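Speaker notes: Getting more women onto the mosque management board
Selorm Bawa, Biretthorpe community day, main hall, 5 pm

Slide 1. Title

Salaam and good afternoon. Say who I am. Member of the Biretthorpe mosque for 17 years, on the education group for the last three. Mention that the slides will go on the mosque website, so people can put their pens down.

Say at the start what the talk covers: who can vote, who can stand, and what we want changed before the March meeting. It does not cover the prayer space. There is a separate session on that and I will send questions there.

Slide 2. Where we are

The mosque has 324 paid-up members. The board has 12 seats. One is held by a woman, and that seat was added as a co-opted place, so she can speak and has no vote.

Pause here. Some people in the room will not know this.

The rules do not bar women from standing. I have read them twice and so has Gbeho, who helped with the wording of our proposal. What they say is that a candidate needs to be nominated by two sitting board members. In practice the board members nominate people they see after Friday prayers, on the men's side.

Slide 3. How membership works

Household membership is recorded under one name. Usually this is the husband or father. That person gets the ballot paper. If a wife or grown-up daughter wants her own vote she has to take out a second membership at full price.

Tell the story about my mother here. Keep it short. She taught the Saturday Qur'an class for years and first voted in a mosque election at the age of 70, after she was widowed and the membership moved to her name.

Slide 4. What we looked at elsewhere

We wrote to mosques in two other towns. The one in Cliltier gives every adult in a household a vote for the same fee. They lost no income from it. The one in Plaltia holds its hustings after the Saturday school pick-up, with a crèche, and the sisters' hall is linked by microphone both ways, so women can ask questions out loud. Before that they passed notes through.

Neither place has it all sorted. In Plaltia the women elected still get put in charge of food and children's events. Mention this, as someone will raise it.

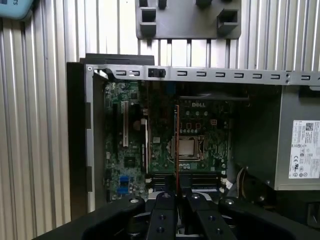

Slide 5. What we are asking for

One. Each adult in a member household gets a vote, with no rise in the fee.

Two. Any 5 members can nominate a candidate. This replaces the rule about sitting board members.

Three. The co-opted seat becomes an elected seat with a vote.

Four. Board minutes go up in both halls and on the website within two weeks.

Read these out slowly. The full wording is on the handout. We are not asking for a fixed number of seats for women this year. I would support one, others in our group would not, and we agreed to leave it out.

Slide 6. Questions that usually come up

"Is this religiously allowed?" The imam has seen the proposal and is content for it to go to a vote. I should not go further than that on his behalf. He will be at the meeting and can be asked directly.

"Women don't put themselves forward." Seven women have told us they would stand if they could get nominated. I won't give names.

"Why not work through the sisters' circle?" The circle does good work. It has no say over the budget, the building or who gets hired.

If somebody gets heated, let them finish and move on to the next hand.

Slide 7. What to do next

Check whose name your membership is under. The office can tell you.

Sign the proposal on the table by the shoe racks if you agree with it. Only the named member's signature counts under the present rules, but there is a second sheet for everyone else and it will be handed in as well.

Come to the March meeting. Lifts can be arranged, speak to Gbeho.

Leave ten minutes for questions. Maghrib straight after, so stop on time.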